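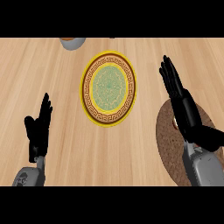 Multby Outdoor Activities Association
Minutes of the ordinary meeting held on Friday, January 20, 2017

Present: Hanan Saliba (chair), Mahlet Berhe (minutes), Ghassan Nimri, Samer Mansour
Apologies: Brunello Serra

1. Minutes of the December meeting
Agreed and signed. Item 5 amended to read "landing stage" for "jetty".

2. Matters arising
The lock on the canoe store has been replaced. Keys are held by S. Mansour and G. Nimri. The spare is still with B. Serra and is to be returned.

3. Jinelach orienteering course
G. Nimri reported that 4 control posts on the lower loop are leaning and one has lost its number plate. The landowner has consented to new posts on the same positions. No change to the map is needed. The upper loop stays open; the lower loop is closed until the posts are reset.
Action: G. Nimri to order posts and put a closure notice at the car park.

4. Paddling sessions
Attendance last season was 76, against 56 the year before. The start time was discussed. H. Saliba proposed an earlier start on Saturdays to avoid the angling club's match days. S. Mansour noted that the slipway gate is not opened before nine. Deferred until the angling club's fixture list is received.
Action: M. Berhe to write to the angling club.

5. Buoyancy aids
Two quotations received. Prarodum was the lower but excludes junior sizes. Nasrallah includes junior sizes and delivery. Spending limit set at £2000. Nasrallah accepted, three in favour, one abstention.
Action: S. Mansour to place the order and withdraw the old stock on delivery.

6. First aid cover
Two leaders' certificates run out before the season opens. Both are to be booked on a refresher course, fees to be met by the association.

7. Any other business
The noticeboard by the lower path needs a new hinge. G. Nimri to look at it when the posts are done.

Meeting closed at 9.10 p.m.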